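Pós-colheita de citros: notas da aula 4

Os citros são frutos não climatéricos. Depois de colhidos não amadurecem mais, e o teor de açúcar fica praticamente o do dia da colheita. A respiração continua, com perda de água pela casca.

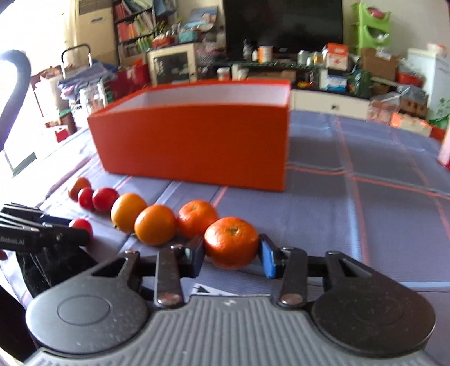 Tangerina com a cicatriz do pedúnculo no topo.

Perda de massa

Calcula-se sempre sobre a massa inicial:
PM (%) = (Mi - Mf) / Mi x 100
Um lote de 100 kg que chega ao mercado com 80 kg perdeu 20%, valor inaceitável para fruta de mesa.

Colheita

Arrancar o fruto com a mão pode rasgar a casca junto ao cálice e abrir entrada para Penicillium. Usa-se tesoura de ponta romba, com corte rente.

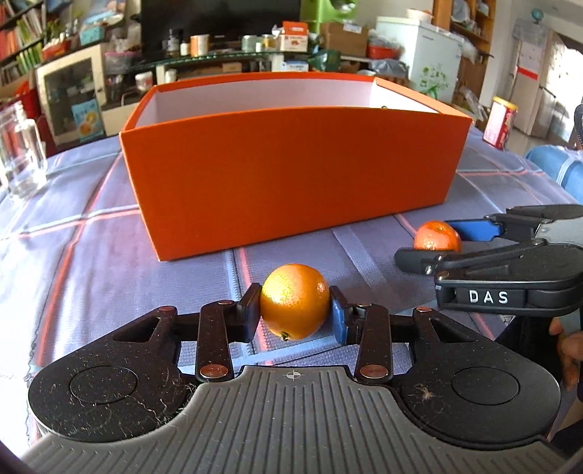
O bolor verde (P. digitatum) é a principal podridão de armazenamento e precisa de ferimento para infectar. Um pedúnculo comprido fura os frutos vizinhos na caixa. Na laranja presa entre as pontas preta e azul restou só um pequeno toco verde, que convém conferir na seleção. Lotes com mais de 11 dias de galpão devem ser reinspecionados.

Para a próxima aula: ler o capítulo sobre ceras e trazer a tabela de pesagem preenchida.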